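Striped carpet tiles in a spare room, lay them all one way or quarter turn?

Started by odaza_floors

odaza_floors wrote:
I have a spare room I use as a workroom and the old floor is coming up. I bought gray striped carpet tiles from a place called Skumutine, a discontinued line, 31 boxes left and I took five. The box says any direction is fine. My question is whether to run the stripes all one way or turn every other tile. The room is long and narrow with the door on a short wall. There will be a workbench, a rolling chair and a lot of small parts getting dropped.
Oriana Daza

pilecutter wrote:
All one way, and run the stripes across the short side. It makes a narrow room look wider. Quarter turn looks like an airport to me.

Devthorpe_Dan wrote:
I disagree with that. If you lay striped tile all one way, every seam where the stripes don't meet is going to show, and they never meet. Quarter turn hides it. I did a hallway one way in September and I still see every joint when I walk in.

pilecutter wrote:
They meet if you start from a chalk line in the middle of the room and check the arrows on the back. Did you check the arrows?

Devthorpe_Dan wrote:
I checked the arrows.

fkennedy wrote:
I put in gray stripe at our shop and went one way the whole length. Two things I'd pass on. First, mix tiles from different boxes as you go. Two of my boxes were a slightly different gray and when I laid them one box at a time there was a visible patch by the door. I had to pull it up and shuffle. Second, small screws disappear in a striped pile. The dark lines are just about the color of a black screw. Get a mat for under the bench.
Francine Kennedy

odaza_floors wrote:
Thanks. I hadn't thought about mixing boxes. What did you use to stick them down? The store sold me a tub of Pichler but I would like to be able to lift a tile later if something spills.

fkennedy wrote:
Corner tabs. No glue at all except one row at the doorway. After over two years with chairs rolling on it, three tiles have moved and all of them were against the wall where I cut them too small.

tackstrip wrote:
I would not use tabs under a rolling chair. Full spread of pressure sensitive glue, let it go clear before you lay anything, and the tiles still lift if you pull from a corner. Tabs are fine for a bedroom.

fkennedy wrote:
Mine are fine and they are under chairs every day. The floor underneath has to be flat, that makes more difference than the tabs.

tackstrip wrote:
Flat, yes. Most spare rooms aren't. Put a long level on it before you decide.

odaza_floors wrote:
Leveled it on 2021-01-17. There is a low spot near the window and the rest is good. I have half a bag of Vemby patch left from the bathroom, so I'll fill that first. I laid a few tiles loose both ways and I'm going with all one way, stripes across. Dan, sorry. Tabs in the field and glue at the door.

Devthorpe_Dan wrote:
It's your floor. Keep a few spares from the same box, you won't find that line again.

pilecutter wrote:
Cut from the back, use a new blade every few tiles, and leave the cut edges against the wall.
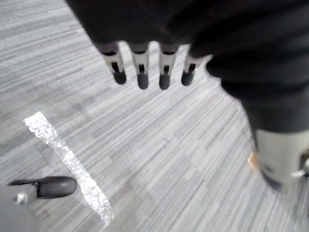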